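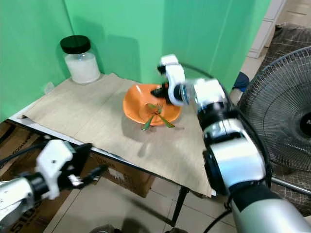
탬신 위트컴은 인터뷰를 시작하기 전에 터미널 창부터 닫았다. 밤새 돌린 재생 시험이 아직 끝나지 않았고, 보고 있으면 이야기에 집중이 안 된다고 했다. 그는 플레레드스카에서 양팔 로봇용 소프트웨어 스코멜을 맡고 있다. 스코멜은 카메라 영상과 관절 상태, 그리퍼 명령을 하나의 시간축에 맞추고, 그 기록을 다시 불러와 제어 정책을 시험하는 도구다. 지난 2월에 내부용 첫 판이 나왔고 지금은 두 번째 판을 준비하고 있다.

처음부터 이런 도구를 만들 계획은 없었다고 한다. "원래는 파지 계획기를 고치고 있었습니다. 그릇 위에 놓인 포크처럼 얇은 물체를 집을 때 손가락이 자꾸 늦게 닫혔어요. 계획기 문제라고 생각해서 두 달을 썼는데, 로그를 한 줄씩 맞춰 보니 카메라 시각과 관절 시각이 어긋나 있었습니다. 계획기는 제때 명령을 냈고, 우리가 옛날 영상을 보여 주고 있었던 겁니다."

어긋난 원인은 하나가 아니었다. 머리 쪽 카메라와 손목 쪽 카메라가 서로 다른 버스에 물려 있었고, 드라이버가 시각을 찍는 지점도 달랐다. 한쪽은 노출이 시작될 때, 다른 쪽은 프레임이 메모리에 도착했을 때 시각을 기록했다. 위트컴은 이 차이를 장비별 설정 파일에 적어 넣는 방식부터 버렸다. 설정 파일은 케이블을 한 번 바꿔 끼우면 틀린 값이 된다. 지금은 작업을 시작할 때마다 팔을 짧게 움직여 영상 속 움직임과 관절 속도의 상관을 구하고, 그 값으로 지연을 추정한다.

"팔을 흔드는 데 걸리는 시간이 아깝다는 말을 많이 들었습니다. 그래서 따로 흔들지 않고 준비 자세로 가는 동작에서 추정하도록 바꿨어요. 정확도는 조금 떨어집니다. 그래도 사람들이 끄지 않고 쓰는 쪽을 택했습니다."

스코멜의 저장소에는 현재 3,482개의 에피소드가 들어 있다. 이 가운데 재생 시험에 쓰는 것은 3,000개다. 나머지는 시각 정보가 복구되지 않았거나 그리퍼 명령이 중간에 빠져 있어 따로 보관한다. 지우지 않느냐고 물었더니 위트컴은 고개를 저었다. "동기화 검사기를 고칠 때마다 그 묶음을 먼저 돌립니다. 검사기가 그걸 정상이라고 통과시키면 제가 뭔가 잘못 고친 거니까요."

재생 시험의 구조는 단순하다. 기록된 관측을 정책에 순서대로 넣고, 정책이 낸 명령을 당시의 명령과 비교한다. 차이가 허용 범위를 넘으면 그 구간을 표시한다. 다만 실제 로봇은 정책이 다르게 움직이면 다음 관측도 달라지므로, 재생만으로 성공 여부를 판단할 수는 없다. 위트컴도 이 점을 문서 첫머리에 적어 두었다. 재생은 코드 변경이 의도하지 않은 차이를 만들었는지 확인하는 데까지만 쓴다.

화제가 손목 카메라로 넘어가자 그의 말이 조금 길어졌다. 손목 카메라는 손가락 사이의 물체를 가까이서 볼 수 있지만 팔이 크게 돌 때는 화면 전체가 번진다. 초기의 스코멜은 번진 프레임을 전부 버렸다. 그랬더니 팔이 이동하는 구간에서 손목 쪽 관측이 통째로 비었고, 정책은 도착 지점에서 갑자기 새 영상을 받았다.

"버리는 건 쉬운데, 버린 자리에 뭘 넣을지가 문제였습니다. 마지막 선명한 프레임을 계속 넣으면 정책은 팔이 멈춰 있다고 믿어요. 그래서 프레임은 그대로 두고 선명도 점수를 같이 넘깁니다. 얼마나 믿을지는 정책이 정하게 하고요."

점수는 관절 속도와 노출 시간으로 예상한 번짐에, 영상에서 직접 잰 값을 합쳐 계산한다. 영상만 보면 무늬 없는 벽도 번진 것으로 나오고, 관절 속도만 보면 배경에서 움직이는 물체를 놓친다. 두 값이 크게 다르면 스코멜은 그 프레임에 별도의 표시를 붙인다.
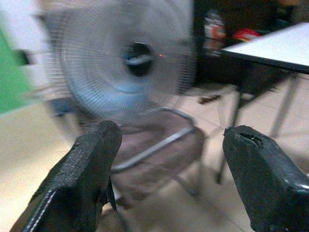 므왕기 므와큐사는 이 방식에 동의하지 않는다. 그는 번진 프레임을 정책에 넘기는 것 자체가 학습을 불안정하게 만든다고 보며, 이동 구간에서는 손목 영상을 아예 가리고 머리 쪽 카메라와 관절 상태만 쓰는 편이 낫다고 했다. 점수를 함께 준다고 해서 정책이 그것을 제대로 쓴다는 보장이 없다는 것이다. "점수 입력을 무작위 값으로 바꿔 봐도 결과가 별로 달라지지 않는 정책이 있었습니다. 그러면 그 정책은 점수를 안 보는 거죠." 그는 가림 여부를 계획기가 결정해야 한다는 의견도 덧붙였다.

위트컴은 그 실험 결과를 알고 있었고, 틀렸다고 하지 않았다. 다만 가림을 시작하고 끝내는 경계에서 또 다른 문제가 생긴다고 답했다. 팔이 느려지는 순간은 대개 물체에 가까워지는 순간이고, 바로 그때 입력의 종류가 바뀌기 때문이다. 두 번째 판에는 두 방식을 모두 넣고 작업별로 고를 수 있게 할 예정이다. 기본값은 아직 정하지 못했다.

양팔을 함께 쓸 때의 제어에 대해서도 물었다. 한쪽 팔이 그릇에 접근하는 동안 다른 팔이 대기하는 작업에서는 쉬고 있는 팔의 처리가 의외로 까다롭다고 한다. 예전 코드는 대기 중인 팔에도 매 주기 같은 목표 위치를 보냈다. 통신이 한 번 끊겼다 이어지면 쌓인 명령이 한꺼번에 도착했고, 팔이 움찔하는 일이 있었다. 지금은 명령마다 유효 시간을 붙이고 800밀리초가 지난 것은 제어기가 버린다. 왜 그 값이냐고 묻자 위트컴은 측정해서 나온 값이라고만 하고 표를 열어 보여 주었다. 유효 시간을 더 줄이면 무선 구간이 있는 장비에서 정상 명령까지 버려졌다.

도구를 쓰는 쪽의 불만도 적지 않다. 비벌리 브런턴은 오류 메시지를 가장 먼저 꼽았다. 동기화가 실패하면 어느 장치가 원인인지 알려 주지 않고 추정 실패라고만 나온다는 것이다. 위트컴은 이 지적을 받고 메시지에 장치 이름과 마지막 정상 시각, 상관 곡선의 파일 경로를 넣었다. 상관 곡선에 봉우리가 둘이면 어느 쪽도 고르지 않고 멈춘다. 예전에는 높은 쪽을 골랐는데, 같은 동작을 되풀이하는 작업에서 한 주기씩 밀린 값을 고르는 경우가 있었다.

브런턴이 요청한 것 중 아직 반영되지 않은 것은 버전 비교 화면이다. 지금은 같은 에피소드를 두 버전으로 재생한 뒤 결과 파일을 직접 열어 비교해야 한다. "저는 명령줄에서 비교하는 데 익숙해서 그 불편을 늦게 알았습니다. 화면은 지금 절반쯤 됐고, 시간축을 확대하면 두 그래프가 따로 움직이는 버그가 남아 있어요."

스코멜을 외부에 공개할 계획이 있는지도 물었다. 위트컴은 기록 형식의 명세를 먼저 내놓겠다고 했다. 재생기는 플레레드스카의 내부 드라이버에 묶인 부분이 많아 떼어 내는 데 시간이 걸린다. 명세는 현재 8장으로 되어 있고, 선명도 점수를 다룬 장은 므와큐사의 의견을 받아 다시 쓰는 중이다.

인터뷰가 끝난 뒤 그는 닫아 두었던 창을 다시 열었다. 시험은 끝나 있었고 허용 범위를 넘은 구간이 두 곳 표시되어 있었다. 둘 다 그리퍼가 닫히기 직전이었다. 위트컴은 첫 번째 구간의 로그부터 열었다.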